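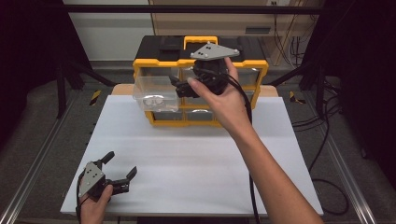

The Residents' Handbook of Wemetti House states, in its section on personal effects, that unclaimed articles shall be retained for one year and then disposed of. It does not state how they are to be retained. For this reason the matter fell to Desmond Iwasaki, Deputy Registrar, who was given a parts cabinet with clear drawers and a yellow frame, and a key to the room at the end of the second-floor corridor.

The cabinet had been purchased by his predecessor, Mrs. Vlachopoulos, for screws. Mr. Iwasaki removed the screws and sent them to Maintenance with a covering note. Maintenance did not acknowledge the note. He then began to transfer the articles from their envelopes to the drawers, entering each one in the register under its number.

Most entries presented no difficulty. Article 31 was a collar stud. Article 503 was a key stamped with the name Kodel, a firm of locksmiths in Sulville that had closed before Mr. Iwasaki was born. He wrote the word "key" in the column marked Nature, and the word "none" in the column marked Value, and closed the drawer.

Article 611 was small, round and white. It had been found in January, beneath the radiator in the reading room, and the finder had left the description blank. Mr. Iwasaki placed it in a drawer at the upper left and pulled the drawer toward him to consider the matter.

It might have been a button, although no one had reported losing one. It might have been a piece from a game. The House owned two board games, and both were complete according to the inventory, which he had signed himself. He consulted the handbook. Under Nature, the handbook permitted no entry of "unknown."

At four o'clock he wrote to the residents. The notice read as follows:

"The Registrar's Office holds one article, round and white, recovered from the reading room. Any resident having knowledge of this article is requested to present themselves during office hours."

The first to attend was Mrs. Aldous of Room 12, who asked to hold it. She held it for some time and said that her brother had swallowed one exactly like it. Mr. Iwasaki asked what it had been. She replied that the family had never found out – the doctor had been very discreet – and she returned it to the drawer with great care.

The second was the gentleman from the garden apartment, who said that the article belonged to him. When asked to describe its use, he said that he would prefer to collect it first and describe it afterward. The request was declined under the rules.

After him the visits became regular. Residents who had not spoken to one another since the dispute over the linen room stood together at the door. One thought it was an earplug for a musician. Another thought that it had been bigger the day before, and asked whether the office kept measurements. The office did not. A motion was raised that the drawer should be left open in the evenings, so that those who worked during the day might also see it, and Mr. Iwasaki, finding nothing in the handbook to prevent this, agreed.

In the twelfth month he received a form from the Director, reminding him that Article 611 was due for disposal and that its Nature had not been entered. He took the register down and uncapped his pen. Along the corridor he could hear chairs being carried out of the dining hall, and Mrs. Aldous telling someone to leave room for the tea cart.

He wrote "in use," initialed the entry, and went to hold the door.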